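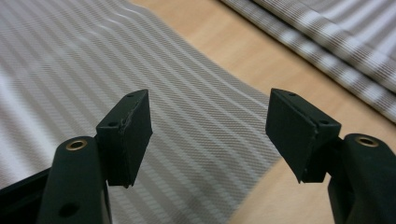

Figure 4. Striped cloth on the tabletop.

Section 4: Folding and Storing Table Cloths and Towels

This section covers flat woven goods: dish towels, napkins, place mats without a stiff backing, and table runners. Fitted covers and padded items are in Section 6. Read the whole section before you start on a full load, as the order in which you fold decides how the stacks fit in the Grollix drawer insert.

4.1 Before you begin

You need a flat surface wider than the largest item you plan to fold. A kitchen or dining table is fine. An ironing board is too narrow for runners and lets the ends hang, which pulls the weave out of line.

1. Clear the part of the table you will use and wipe it down.
2. Let the surface dry completely. Unsealed wood can mark a light fabric if there is any moisture left in it.
3. Run your palm over the tabletop and check for crumbs, splinters, or rough spots.
4. Sort the load by size first and by pattern second.

Note: Striped and plain items can go in the same stack if they are the same size. Do not mix sizes in one stack.

CAUTION: Do not fold fabric that is still damp. Mildew can start in the center of a stack, where you will not see it until the smell reaches the drawer.

4.2 Laying out a striped cloth

Stripes make folding easier. Use them as your guide lines and ignore the hems, which are often sewn slightly off square.

1. Lay the cloth on the table with the better side down.
2. Turn it until the stripes run straight away from you.
3. Hold the two corners nearest you and pull gently toward yourself until the near edge lies flat.
4. Smooth from the center out to each side with the flat of your hand. Do not press hard enough to stretch the cloth.
5. Check that the stripes are straight. If they bow in the middle, lift the cloth by the far corners, shake it once, and start again from step 1.

Note: New cotton may bow for the first few washes. Get it as straight as you can and continue.

4.3 The long fold (dish towels and napkins)

1. Bring the left edge over to meet the right edge, keeping the stripes parallel.
2. Smooth the fold with the side of your hand.
3. Bring the near end up to meet the far end.
4. Fold in half again in the same direction.
5. Turn the folded piece over so that the loose edges face down.

The finished piece should stand on its long edge without opening. If it falls open, it was folded too loosely or the fabric is too thin for this method. For thin fabric, use the roll in 4.5.

4.4 The thirds fold (runners)

Runners are usually too long to fold in half more than twice without a hard crease showing across the middle.

1. Lay the runner along the length of the table. If it is longer than the table, let the extra rest on a chair seat. Do not let it drag on the floor.
2. Fold one long edge to the center line.
3. Fold the other long edge over the first.
4. Fold one end in by a third of the length, then the other end over it.
5. Store the runner on top of the stack, never at the bottom.

Note: If the runner will be put away for a whole season, refold it once halfway through with the creases in a different place. Owners who store winter linens usually do this in April.

4.5 The roll (thin or slippery fabric)

1. Fold the cloth in half lengthwise.
2. Starting at the near end, roll it away from you with both hands, keeping even pressure.
3. Tuck the last corner into the roll, or close it with a Perrin cloth band.

CAUTION: Do not use rubber bands. They stick to fabric over time and leave a brown line that may not wash out.

4.6 Loading the drawer insert

1. Set the dividers to the width of your most common folded piece. The notches are 57 mm apart.
2. Stand the folded pieces on edge with the fold facing up.
3. Fill each bay until the pieces stand without leaning. You should still be able to slide a flat hand in beside them.
4. Place rolled pieces in the shallow bay at the front.

The insert holds up to 132 napkins or the same volume in mixed goods. Overfilling makes the drawer catch on the rail above.

4.7 Care between uses

Wash colored stripes separately from white goods the first three times. Use a warm cycle and skip fabric softener on dish towels, which lose their ability to soak up water when they are coated. Iron from the back, along the stripes and not across them.

If a pale stripe has picked up dye from a darker one, do not put the cloth in the dryer, as heat will set the stain. Soak it in cool water with color-safe bleach, following the directions on the package, and wash it again by itself.

Replacement dividers and cloth bands can be ordered through Sinbridge Home Goods, Curkusbridge. Have the number from the underside of the insert ready when you order.

Continue to Section 5 for shelf linings and cedar blocks.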